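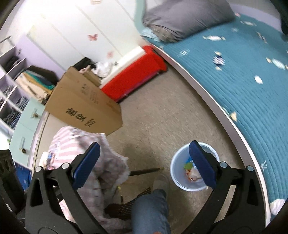 2024年9月26日 换指垫,调左右

夹爪今天终于顺手了,高兴得晚饭都吃晚了!趁还记得清楚,赶紧写下来。

上周开始我就觉得左边那只爪合拢时慢半拍。扳机扣下去,右边先到,左边跟着蹭过来,夹薄的东西老是被推歪。早上给Maricel Lacson发消息,她回得很快,说先别动电机,先看连杆上的销,再看指垫有没有装偏。我一开始还不服气,觉得肯定是零位跑了,结果拆开一摸,左边靠里的那颗销果然有旷量,用指甲一拨就能晃。

拆的顺序记一下,下回不用再翻聊天记录:先断电,把扳机的线从手柄里抽出来,再松连杆外侧的销,最后才碰靠指垫那一颗。上次我反过来拆,垫圈掉进了手柄里,倒了半天才倒出来。连杆是镂空的,缝里积了不少灰和线头,用旧牙刷刷,再拿无尘布擦一遍。销和孔都擦干净以后只点一点点脂,多了会沾毛,卧室里用尤其明显。

指垫也一起换了。还是深蓝色带棱的那种,Akbari寄来的一包里挑的。挑的时候对着灯看棱,有两片边上缺了小口,放回袋子里留着练手。装的时候两片都要往中间斜,左边朝右上,右边朝左上,对称看着才舒服。我先用手把两只爪慢慢合上,看两边棱是不是对着,对不上就松半圈重来。来回弄了好几遍,最后一下“嗒”地贴平,那个手感真是太好了!

标定

装完重新标了开合。张到最大,记一次;合到底,记一次;中间再随便停几个位置,看读数跟不跟手。第一轮空载开合100次,读数里漏了一段,我猜是接头没插紧,拔下来重插,又跑了100次,这回一条没断。夹15毫米的量块,左右到位的时间总算看不出差别了。量块我夹了40次,39次端端正正,剩下那次是我自己手抖,扳机扣到一半就松了,不赖夹爪。

顺便把螺丝上的记号线也重画了。原来那支笔画的一擦就糊,Obsa Habte推荐我换细头的油性笔,画完等它干透再碰。线只要错开一点,一眼就知道松了。这招简单,可是真管用。

拿着它在屋里走

台面上好用不算数,得拿起来走走看。卧室地上东西多,正好难一点:大纸箱斜在那里,粉白格子的布搭在旁边,还有一根细细的深色杆子横在地上。我把爪子张开,往床边那个淡蓝色的半透明垃圾桶那边探。圆桶最麻烦,桶壁有弧度,角度差一点,指垫就只有一条边贴得上。深蓝的垫子和浅蓝的桶倒是很好分,我看回放时省了不少眼力。

还有一件事,走动时手腕会不自觉往里拐,两只爪看着就一高一低。刚开始我以为又装歪了,差点再拆一遍!后来把手柄放回支架上一看,两边平平的,是我的手腕在作怪。Felicidad Mercado说她也这样,她的办法是胳膊肘贴着身子走,眼睛盯着两片指垫中间的空当。我试了一小会儿,胳膊有点酸,但确实稳得多。还有牛仔裤的裤腿,人站得太近就会进到两只爪之间,脚得再往后让一点。

转身也要慢。转快了画面会糊,纸箱上的大黑字都拖成一片。这个跟夹爪没关系,可回放的时候最影响心情,所以也写在这里。

收尾和没做完的

收工前把指垫用湿布擦了,晾着,没有马上套防尘袋。八月那次就是急着套,第二天垫子背面一圈潮印,后悔得不行。销又检查了一遍,记号线都对着。备用销只剩一颗,明天给Teodoro Sison写信,问Herusby那边还有没有同样长短的,顺便问问硬一点的指垫什么时候能试。我特别想试硬的!软垫贴得好,可是夹瓶盖这类小东西时总觉得往里陷。

扳机回弹还是偏紧,拇指根到晚上有点酸。弹簧今天没敢动,一次改太多,出了毛病分不清是谁的。等新销到了,先换销,跑一轮空载,再换弹簧。

手柄上的线也该重新绕一绕了,现在这样走两步就蹭到手腕。扎带在抽屉里,明天找。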